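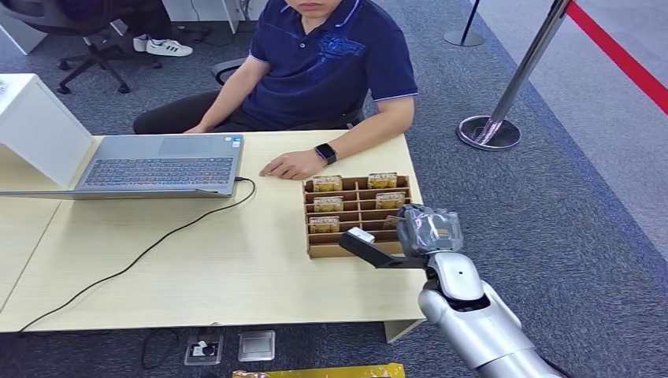
Salt, wells and a very dry paddock

Hello again from the Flenar Creek end of the catchment. Plenty of you wrote in after the last newsletter asking about the groundwater salinity readings, so I'm giving the whole item over to that this time and the frog survey will have to wait its turn.

First, the short version. The water in the shallow bores on the eastern side is getting saltier, and it's been creeping up over two summers now. The deep bores look fine. If you're on the western side, past the old Girkholm dairy, your readings have hardly moved and you can go back to worrying about thistles.

The longer version is a bit messier. When the original trees came off these slopes, the deep roots went with them, and rain that used to be drunk up by the bush started soaking straight down past the pasture. That lifts the watertable, and the watertable brings up salt that has been sitting in the clay for a very long time. Once it's within 2 metres of the surface, the sun can pull it the rest of the way by evaporation, and you get those bare grey patches with the white crust along the bottom fences. Anyone who has driven down Shahbazi Lane in February knows the ones I mean.

What's puzzled me is the timing. We've had dry years, and you'd expect the watertable to drop and take the problem down with it. It has dropped, in most places! But the bores near the creek bend are still high and still getting saltier, and I've gone round and round on why. Capucine Courtois, who did the soil pits for us back in October, thinks there's a band of heavy clay running across the slope there like a buried wall. Water moving downhill backs up behind it and has nowhere to go but up. She found the top of it in three of her pits, quite a bit shallower than I'd have guessed. I was sceptical at first (I'd been blaming the leaky dam at Tasotden, and I still think that dam deserves a share of it) but her pits line up very well with where the clover has given up.

So what do we do about it? The dull answer is deep-rooted plants, uphill of the trouble. Lucerne if the ground suits it, saltbush lower down, and belts of trees along the contour above the clay. People always want to plant trees straight into the scald, and I understand it, it's the ugly bit and you want it covered. They mostly die. The water you need to catch is further up the hill, where the paddock looks perfectly healthy and you'd rather be growing something you can sell. I did it the wrong way round myself on our bottom block and lost nearly the whole row of river red gums, which still hurts to look at.

For the scald itself, keep the stock off. Even a light fence helps. Bare salty soil that's been pugged up by hooves takes forever to grow anything, and if you leave it alone you'll often see sea barley grass come in by itself, then a bit of something better underneath. Mulch is good too – old hay, prunings, whatever you've got – as it slows the evaporation. Don't spend money on gypsum until you've had the soil tested. It helps with sodic soil, where the clay goes to soup when it's wet, but plain salty soil doesn't get much from it, and plenty of us have both kinds in the same paddock.

Now, testing. The group has 2 salinity meters to lend and they're both back from being recalibrated. They live with Jacqueline Coste, so ring her before you drive over. You dip the probe in a jar of bore water, wait for the number to settle and write it down with the date and the bore. Rinse it with rainwater afterwards, please, not tap water. One came home last time with a crust on it you could have seasoned chips with.

If you're sampling a bore, pump it for a while first, otherwise all you're measuring is the stale water that's been sitting in the casing. I give mine 20 minutes. And do try to take your reading at the same time of year, every year. A single number on its own tells you very little, but nine years of them from the same hole is gold, and we have exactly one bore in the district with that sort of record. It belongs to the Girkholm place and it was kept up in pencil on the back of the pump shed door. I've copied it all out and it'll go up on the noticeboard with the newer figures alongside.

A few people asked whether the creek is safe for stock. For cattle and dry sheep, yes, on the current readings. For lambing ewes and for chooks I'd be more careful as the pools shrink, and I'd test again before Christmas. Garden vegies will let you know themselves. Beans go first, with brown edges on the leaves, and the beetroot won't even notice.

We'll walk the creek bend on Tuesday at 9 in the morning, starting from the Shahbazi Lane gate, and Capucine is going to open one of the pits again so we can all have a look at this clay. Boots, hat, water. The ground's rough along the fence line, so if your knees are bad you can drive round to the top gate and meet us there. Dogs on leads, as there'll be ewes in the next paddock.

Bring your bore readings if you've got them, even the scrappy ones.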